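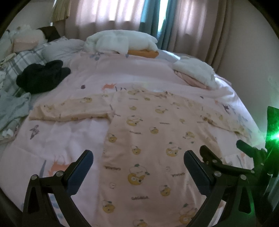 Jun 25, 2019

I had every intention of writing about the garden this week, but the garden will have to wait, as I have spent three evenings in a row sorting baby clothes and can think of very little else. My sister is expecting in September (a girl, they think!) and I promised her a bag of things from the loft. One bag, I said. Well.

The trouble is that sizes mean nothing at all. I had forgotten this. A vest marked newborn from one shop will swamp one marked three months from another, so I gave up reading labels and started laying everything flat on the bed, one thing on top of the next, and going by the arms. It's slow, but you do get proper piles out of it.

Then there are the stains, which I could swear were not there when I packed it all away. My friend Renata told me to soak the lot overnight in cool water with a scoop of soda crystals, then hang it outside on a bright day, and I must say the collars have come up beautifully – all except one yellow bib that I think is past saving.

I've kept 2 things back for myself, a hat and the tiny cardigan my aunt Nélida knitted, with the buttons she sewed on twice. The rest goes to my sister on Saturday, in what is now four bags. She doesn't know about the other three yet.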